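4.2 Mixed-stock table

The second test setting moves from single objects on a bare surface to a table stocked the way a small snack counter would be. Two arms share one workspace, and the policy receives a short written order such as "put a sandwich on the tray." All training data for this setting came from human operators at the Kenari site. After removing runs with dropped network packets, we kept 319 demonstrations, split across 9 order types.

We chose stock that differs in how it behaves under a grasp. Bottles are rigid and easy to locate but stand close together in a rack. Foil containers dent. Bagged snacks change shape as the fingers close. Sandwiches are the hardest item in the set, because a grip firm enough to lift one can also push the filling out, and the contact area changes with every attempt. We did not tune gripper force per item. The policy outputs a finger width at each step and has to learn a suitable value from the demonstrations alone.
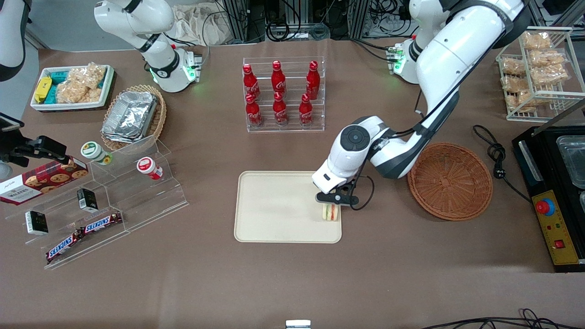
Figure 4. Mixed-stock table with both arms. The left arm's gripper is at a sandwich near one side of the serving tray.

Each order type was tested 29 times, with item positions changed between trials. A trial counted as a success if the requested item ended up fully inside the tray with no other item knocked over. Operators could stop a trial at any point, and stopped trials were scored as failures.

We compared Draro with Nava, our earlier single-arm policy extended to two arms by running one copy per arm. Both were trained on the same data. Most of Nava's failures came from the arms waiting on each other or reaching for the same item. Draro predicts the motion of both arms in one output, and we saw this kind of failure in only 2 trials. Its remaining errors were mostly late releases, where the fingers opened after the wrist had already started to rise and the item shifted or tipped.

Placement near the tray edge was a weak point for both methods. We return to this in Section 5, where the tray position is varied separately.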